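Habiller un coin de jeu avec un grand motif à carreaux

Mis en ligne le 23 décembre 2025
Rubrique : petits travaux du soir

J'adore le tartan, et je préfère vous prévenir tout de suite parce que cela va se sentir dans tout ce qui suit ! Un motif à carreaux bien vif autour d'un plateau clair, un damier posé dans un angle, et voilà un endroit où l'on a envie de s'attarder. Il y a pourtant deux ou trois pièges avec ce genre de motif, surtout dans les angles, et je les ai tous rencontrés avant de prendre le temps d'écrire cette page.
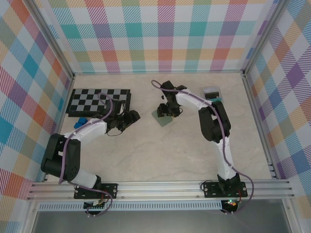
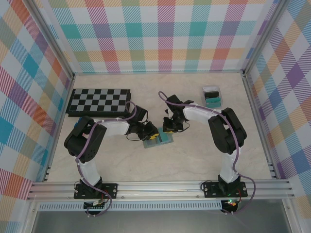
Des carreaux multicolores sur trois côtés, un fond beige pâle effet marbre et le damier noir et gris clair.

Ce qu'il vous faut

Trois panneaux rigides (les miens font 60 cm de haut, une hauteur qui isole bien sans donner l'impression de jouer au fond d'une boîte)
Du papier à carreaux, sur fond blanc de préférence
Un revêtement adhésif effet marbre, beige ou crème
De la colle à papier peint et un pinceau large
Une règle métallique, un cutter avec des lames neuves
Une raclette souple, ou à défaut un chiffon plié en quatre
Un crayon gris, une éponge, de vieux journaux

Choisir le papier

Je prends le mien chez Givlow, au rayon des fins de série, où l'on tombe parfois sur des merveilles pour presque rien (et parfois sur des horreurs, il faut bien le dire). Le modèle Bavberg me plaît beaucoup pour ses grands aplats, le Trodo est plus sage, avec des bandes fines qui se croisent. Pour un petit espace, on vous conseillera souvent un petit motif. Je ne suis pas de cet avis : les grands carreaux donnent de l'allure, et le fond blanc laisse respirer tout ça, même quand il y a du turquoise, de l'orange, du violet et du jaune qui se bousculent.

Prévoyez large. Avec un tartan, on perd toujours du papier à faire tomber les bandes au bon endroit, et rien n'est plus contrariant que de manquer d'une largeur de main un dimanche soir. Vérifiez aussi que tous vos rouleaux viennent du même bain, le numéro est imprimé sur l'étiquette, et gardez cette étiquette jusqu'à la fin du chantier.

Préparer les panneaux

Dépoussiérez bien, passez l'éponge à peine humide et laissez sécher toute une nuit. Si vos panneaux ont déjà été peints en brillant, un petit coup de papier de verre fin aidera la colle à prendre. Tracez ensuite au crayon, sur le panneau du fond, une ligne verticale en plein milieu. C'est elle qui va commander tout le reste, alors prenez votre temps et vérifiez-la avec l'équerre.

Commencer par le fond

Coupez votre lé avec une marge de 2 cm en haut et en bas. Posez-le à sec contre le panneau et déplacez-le jusqu'à ce qu'un grand carreau, ou un croisement de bandes, tombe sur la ligne du crayon. Marquez la position par deux petits repères, puis encollez le panneau.

Appliquez le papier en partant du centre et chassez l'air vers les bords avec la raclette, sans appuyer comme une brute. Une bulle récalcitrante se perce à l'aiguille et se rabat du doigt. J'ai longtemps voulu les éliminer toutes sur le moment, et j'ai abîmé plus de papier qu'autre chose : beaucoup disparaissent en séchant.

Les côtés et les angles

C'est là que tout se joue. Avant d'encoller les côtés, présentez chaque lé contre le bord du fond et faites coïncider les bandes horizontales à la hauteur des yeux. Si un léger décalage doit subsister, repoussez-le tout en bas, où le regard ne va guère.

Pour les motifs en diagonale, choisissez une seule couleur à suivre d'un panneau à l'autre et laissez les autres se débrouiller. Je prends en général la plus foncée, qui attire l'œil la première.

Ne vous inquiétez pas si les carreaux des côtés vous paraissent étirés en losanges quand vous regardez l'ensemble de face. C'est un effet de perspective, et je trouve qu'il donne beaucoup de mouvement ! J'ai failli décoller tout un panneau la première fois, avant de m'asseoir à côté et de constater que mes lignes étaient parfaitement droites.

Le plateau effet marbre

Avec des parois pareilles, il faut un dessous calme. Un beige pâle légèrement marbré fait très bien l'affaire, et les miettes s'y voient assez pour qu'on pense à les enlever. Nettoyez la surface à l'eau savonneuse, rincez, essuyez. Décollez ensuite la protection de l'adhésif petit à petit, sur une largeur de main, en lissant au fur et à mesure. À deux, c'est beaucoup plus confortable.

Arasez les bords au cutter en tenant la lame bien couchée le long de la règle. Changez de lame dès qu'elle accroche, même si cela vous semble du gaspillage.

Placer le damier

Un damier noir et gris clair tranche joliment sur le beige et tient tête aux couleurs des parois. Je le mets volontiers vers le fond, un peu de travers, ce qui laisse de la place devant pour tout ce qu'on sort en cours de partie. Si vous le préférez au centre, collez quatre petites pastilles de feutre dessous pour pouvoir le faire glisser sans marquer l'adhésif.

Séchage et entretien

Comptez 11 heures de séchage pour les panneaux, debout, loin du radiateur. Ensuite, un coup de plumeau sur le papier et un chiffon doux sur le plateau suffisent largement. Pas de produit abrasif sur l'effet marbre, il se ternit par plaques et ne se rattrape pas.

Gardez vos chutes à plat dans un carton. Les miennes ont servi à couvrir la boîte des pions, et il m'en reste encore de quoi faire un marque-page ou deux.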